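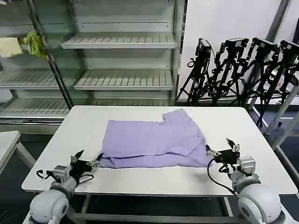

Orkuvura Denum Two-Arm Folding Station - Replacement Cable Kit and Gripper Notice

Home | Folding Stations | Grippers | Spares | Service Notices | Contact

The Denum is a tabletop folding station with two arms, each ending in a black two-finger parallel gripper. It handles shirts, towels and other light garments on a flat table. This page covers the replacement cable kit for the gripper end of the arms, and the fault that led to it. If you own a Denum, please read the notice before you order anything.

What went wrong

In July we started getting reports of a gripper opening by itself partway through a fold. The arm kept moving as if it still held the cloth. In most cases the only result was a bad fold. In two cases the open finger caught a sleeve and dragged the garment off the table, and one of those pulled the arm into a hard stop.

Ailsa Geddes in our service group traced it to the cable that runs from the motor housing to the gripper. The cable hangs in a free loop so the wrist can turn. On the affected units the loop was clamped too close to the connector, and repeated turning worked the signal pin loose. When the pin lost contact, the gripper controller read it as an open command. That second part is a software mistake on our side. A lost signal should stop the arm.

Which units are affected

Units shipped with cable part 263 on either arm. The part number is printed on the sleeve next to the connector. Both arms use the same cable, so check both. Units with cable part 600 already have the new clamp position and need only the software update.

We have had 49 confirmed reports. No injuries have been reported. Even so, keep hands off the table while the arms are powered, and do not reach in to save a garment that is slipping.

Until the kit is fitted

- Run at the slow speed setting.
- Turn off the sleeve tuck step. It has the largest wrist turn of any step in the program.
- Look at both cable loops at the start of each shift. If a loop has pulled tight or has a kink near the connector, take the station out of use.
- If a gripper opens when it should not, press the stop button and leave the arm where it is. Do not restart from the error screen. Power down fully first.

What is in the kit

- Two gripper cables, part 600
- Two clamps with screws
- Connector locks, four (two are spare)
- Printed routing guide

Fitting takes one person less than an hour with a hex key set, which is not included. The cable should still hang in a loose curve after fitting. People tend to tidy it flat against the arm, and we have seen new cables fail early that way. Turn the wrist by hand through its full range, power off, before you tighten the second clamp.

Software version 5 must be installed after the cables are changed. It makes the arm stop and hold position when the gripper signal drops out. It also adds a line to the error log with the arm name, left or right, so please send us the log if you see it.

Price and ordering

The kit is free for all affected units, including those bought second-hand. Send us the serial number from the base plate and a delivery address. Stations bought through Rutherford are covered in the same way, but the request should go to them first - they hold their own stock and will usually be quicker.

Owners using the older Clistilura grippers on a Denum base should not fit this kit. The connector looks the same but the pins are in a different order. A separate cable for those is being tested and will be listed under Spares when it is ready.

Old cables do not need to be returned. Cut the connector off before you throw them out so they cannot be put back into use by mistake.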